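Workshop > Notebook > Racking and pallet trucks

Wednesday, 7:40 a.m.

Checked the pallet truck in bay 3 before the shift. Left fork roller has a flat spot and the truck pulls to that side under load. Tagged it out. Usman Sandhu has the part number, supplier is Kwon.

Load log says 221 lifts in July, over half of them from the top beam. That's more than I'd expected for a hand truck and a stacker. Amna wants the heavy Drarkemine cartons moved down to waist height. Agreed, will redo the location labels after lunch.
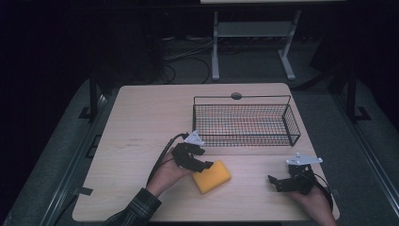

Racking, aisle 17

Two beam clips missing on the second upright. Replaced both from the Nito box. One upright has a dent at ankle height, measured it with the straightedge and it is inside the limit. Marked with green tape, check again next month.

Floor paint by the dock door is worn through. Walkway line can't be seen from the truck side. Asked Noreen for a quote.

Still to do: handle grips, wheel chocks, new inspection sheets.

Comments

Graziella Barbieri: Roller is in stock, can fit it tomorrow morning.

Amna Marwat: Please leave the bottom row of aisle 17 clear until I've moved the cartons.

Shagufta Bajwa: Which upright has the dent, dock side or wall side?

Zidedum Workshop | Contact | Back to top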